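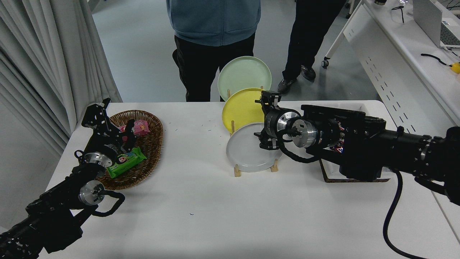
Zaidi Court Reports: a corpus of local crime and court stories

Welcome, and thank you for taking the time to read this before you download anything. Zaidi is a collection of 1,536 short news reports about crime, policing and the courts, gathered from small regional papers and labelled by hand. It grew out of a grumble Nest Bevan had one afternoon in June, when she was trying to follow a single burglary case from arrest to sentencing and found the same man described three different ways (once as a labourer, once as a retired teacher, and once with somebody else's age).

What's in it

Each record holds the text of one report, a headline, the month of publication and a set of labels. The labels cover the type of offence, the stage of the case and who is being quoted. There are 4 stages: reported, charged, tried and sentenced. Appeals are filed under tried for now, a choice we argued over for longer than any of us would care to admit, and we'd happily hear from a lawyer who can talk us out of it.

Files

reports.csv has the text and headlines
labels.csv has the labels, joined on report_id
links.csv ties together reports that follow the same case
notes.txt is Rhun's running list of oddities, and well worth a read with a cup of tea

How it was labelled

Catrin Harries and Ekrem Tuncer read every report separately and then sat down over their disagreements. Llinos Ruddock settled whatever was left. We did a practice batch of 50 first and threw those labels away. The word "alleged" caused no end of trouble, as some papers drop it from the headline and keep it in the story. We always labelled from the body text.

Names and privacy

Names of victims, witnesses and accused people have been swapped for codes, and street addresses are gone. Please don't try to work backwards to a real person. If you recognise a case that touches your own family and would like it taken out, write to us and we'll remove it, no explanation needed.

Known problems

Drink-driving is over-represented, fraud hardly shows up, and a few reports stop mid-paragraph where the paper's own archive did. Older stories use terms for people that we wouldn't use ourselves; we've left them as printed.

Loading

The Prosten reader opens all the files as they are. Spreadsheet programs tend to mangle the report_id column, so import it as text.

Rhun Gethin looks after corrections and is very patient about them.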